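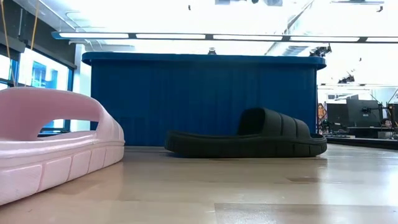

# Outsole Wear and Slip Resistance in Molded Slide Sandals

Birdie Bellamy, Rostyslav Hrytsenko, Elif Naz Baysal
Supervisor: Songül Başaran
2022-01-16

## 1. Background

Slides are usually made from one piece of closed-cell foam, most often ethylene-vinyl acetate (EVA). The foam is light and cheap to mold. It is also soft, and the tread wears down faster than a rubber outsole would. Most published work on footwear friction deals with safety shoes and running shoes. We wanted to know how quickly a foam slide loses grip on a wet tile floor, and whether foam hardness or tread depth is the better predictor.

The project covers the outsole only. Strap fit, footbed texture and sidewall shape also affect how a sandal behaves on the foot, but they were left out.

## 2. Samples

Test pieces were cut from the heel area of new slides of two models, called Andell and Leden in this report. Andell has the softer foam and a deep wave tread. Leden is harder, with shallow bars. We prepared 54 pieces, half from each model. Pieces with visible voids on the cut face were rejected before numbering.

All pieces were washed in mild detergent, rinsed, and left in the lab overnight before the first measurement. Hardness was read with a Shore C durometer at three points per piece and averaged.

## 3. Method

### 3.1 Abrasion

Each piece was mounted on the Atero rig, a reciprocating sled built by an earlier project group and repaired for this one by Taner Gezer. The sled drags the piece over a concrete paver under a fixed dead weight. Pieces were removed for measurement after 512 strokes and again after 1,966 strokes. The second number was meant to be 2,048. The stroke counter on the rig had a loose contact and missed counts during the trial run, so we set the stop point from the recorded motor time and kept it the same for all pieces.

The paver was brushed clean between pieces and turned over halfway through the series.

### 3.2 Friction

Dynamic friction was measured by pulling the piece across a glazed ceramic tile with a spring balance on a motorized carriage. The tile was wetted with tap water from a spray bottle before each pull. Five pulls were made per piece. The first was discarded, as it was consistently higher than the others.

### 3.3 Tread depth

Depth was measured with a digital caliper at the center groove. Foam compresses under the caliper jaw, so the same operator took all readings.

## 4. Results

Andell had the higher wet friction when new. After the first abrasion interval the two models could not be separated within the scatter of the data. After the second interval Leden was slightly ahead, and four Andell pieces had no measurable groove left at the center.

Tread depth followed friction closely for Andell. For Leden the relation was weak, and the bars kept most of their depth through the whole test. Hardness changed very little in either model.

Of 185 friction readings taken in the final round, nine were removed because the carriage stalled.

## 5. Sources of error

- Room temperature was not controlled. EVA softens noticeably when warm.
- The paver surface became smoother during the series. The order of pieces was alternated between models to spread this effect.
- Straight-line dragging does not copy a walking step, which loads the heel edge first.
- Water film thickness depended on the operator.

## 6. Further work

The Tsai compound, a foam and rubber blend, arrived too late to be tested. Pieces have been cut and stored with the rig. A repeat with soapy water is planned for May, using a new paver and a replacement stroke counter.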